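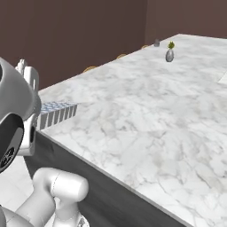 Nerano sammelt Übungsbeispiele für Greifroboter in der simulierten Küche

Annan, im Juni. Die Firma Nerano hat mit dem Aufbau einer neuen Sammlung von Bewegungsbeispielen begonnen. Das Projekt trägt den Namen Fluvwood und soll einem lernenden System zeigen, wie ein Roboterarm Gegenstände in einer Küche greift und wieder abstellt. Alle Aufnahmen entstehen am Computer, in gerenderten Räumen.

In einer der Küchen arbeitet der weiße Greifer an einer langen Theke aus hellem Marmor. Nahe bei ihm liegt ein kleiner Gegenstand mit blau-weißem Muster auf der Oberseite, weit hinten steht eine silberne Vase mit einer grünen Pflanze. Solche Abstände sind für das Projekt wichtig, denn das System soll nahe und ferne Gegenstände unterscheiden lernen.

Die Beispiele werden von Personen gemacht, die den Arm mit einem Handgerät fernsteuern. Eine Sitzung dauert 75 Minuten. In dieser Zeit wird dieselbe Aufgabe mehrmals ausgeführt, und vor jedem Durchgang ändert die Software die Lage der Gegenstände und das Licht. Auch misslungene Versuche werden gespeichert. Sie bekommen eine eigene Kennzeichnung und werden später getrennt ausgewertet.

Bis jetzt liegen 300 geprüfte Durchgänge vor. Für den ersten Abschnitt des Projekts sind 400 vorgesehen. Jeder Durchgang wird von zwei Personen unabhängig angesehen, bevor er in die Sammlung kommt. Wenn die Beurteilungen verschieden sind, wird der Durchgang wiederholt.

Nach dem Abschluss des ersten Abschnitts wird Nerano das System mit den Daten trainieren und die Ergebnisse am Standort Jedormont mit einem wirklichen Arm vergleichen. Die Beschreibung des Datenformats ist schon jetzt auf Anfrage erhältlich, in deutscher und englischer Sprache.

Kontakt für die Presse: Nerano, Pressestelle, Annan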